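Search this journal Go Advanced search

June
Marloes Van Damme, Tibor Gulyás and Reet Rozīte

4. Weighing cats at home

4.1 Why the kitchen floor works so well

We were surprised, and frankly delighted, by how willing owners were to weigh their cats. In Vutasville, 44 households took a Vaher floor scale home and put it wherever the cat already liked to sit. Most chose the kitchen. A few put it under a favorite blanket, which we had not suggested and which worked beautifully once the blanket's own weight was zeroed out (Dambrauskienė's field notes give the steps).

The Cindex score combines body weight with a simple rib and waist check done by hand. Owners learned the hand check in one short visit and then repeated it every Monday before breakfast. Feeding time matters a great deal here! A cat weighed after a full bowl of wet food can seem to have gained weight when it has only eaten, and in a small animal that change is large enough to hide a slow loss. We therefore asked for morning weights only, and marked any evening entry in the diary with a star.

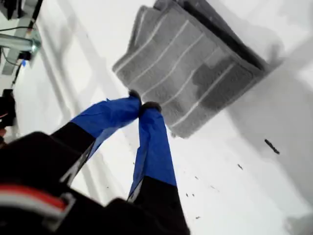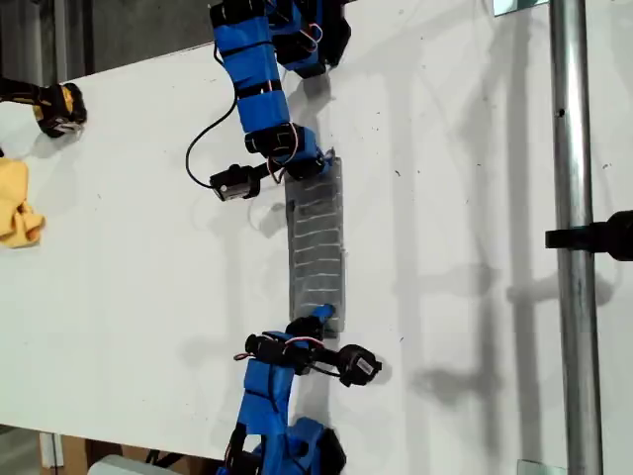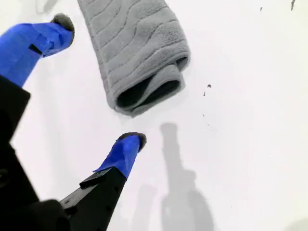
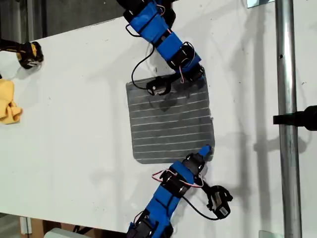 Figure 3. Gripper and folded gray towel (first and third views); two arms above a white tabletop (second and fourth views).

4.2 Reading the trend

A single weight says very little. What excited us was the line that formed when the weights were plotted week by week. Older cats in particular showed gentle, steady slopes that their owners had not noticed by eye, and several of those owners told us that a long coat had hidden the change completely. Long-haired cats are also where the hand check earns its place in the score.

We drew the trend line by the Stundamden method, which gives less weight to any reading far from its neighbors. This was kinder to wriggly cats than a plain average. Ruben Goossens reran the lines with the starred entries left in, and the direction of the slope stayed the same for all but 3 of the cats. We kept the morning-only version for the tables.

4.3 What owners wrote down

The diaries also had a blank box for comments, and we are so glad they did. Owners used it for new food brands, visiting dogs, hot afternoons and moved litter boxes. Many of these notes lined up with small bumps in the plots, and they made the follow-up calls much easier to run. Kittens were left out of this section, as their growth needs a different chart; they are covered in Section 6.

Contact the editors | Copyright the authors | Back to top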